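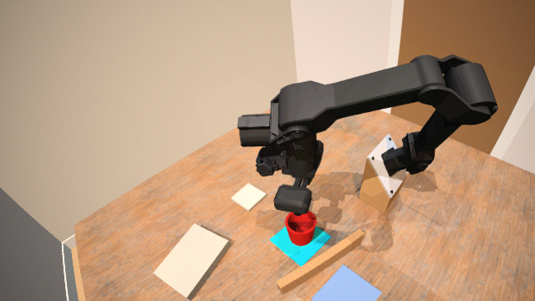
Gripper Fault Halts Prostbridge Cup-Placement Trials

Home | News | Robotics | Simulation | Archive

September
By Oi-ling Lai

Print this article | E-mail this article

Prostbridge has suspended its simulated cup-placement trials after a fault in the gripper control software caused the arm to close on cups with too much force. The benchmark requires a black articulated arm to handle a red cup on a tabletop marked with colored squares and panels.

The fault appeared in a batch of 915 simulated runs. In four of them, the controller reported a completed release while the fingers were still under load. The arm then began its retract move and dragged the cup off its target. Commanded grip force in those runs reached up to 100 percent of the joint limit.

Engineers traced the error to a timing mismatch between the contact solver and the gripper driver, a module supplied by Davari. When the wrist slowed close to the cup rim, the driver read an old contact value and skipped the force check. The same driver is used on the physical test cell at Hinora, where the arm has been locked out at the controller pending a fix. No injuries or equipment damage were reported there.

"The log said the cup was free, and the force trace said otherwise," said Pavliuk, the lead engineer on the trials. "We trusted the log for too long."

An interim patch holds the arm in place until two successive force readings fall below the release threshold. It adds a short delay to each cycle - acceptable in simulation, according to the test notes, but too slow for the Hinora cell. Davari is preparing a revised driver that stamps each contact reading with the solver clock.

The full batch will be repeated with the new driver before the lockout is lifted. Scores already submitted under the old version have been withdrawn.

Print this article | E-mail this article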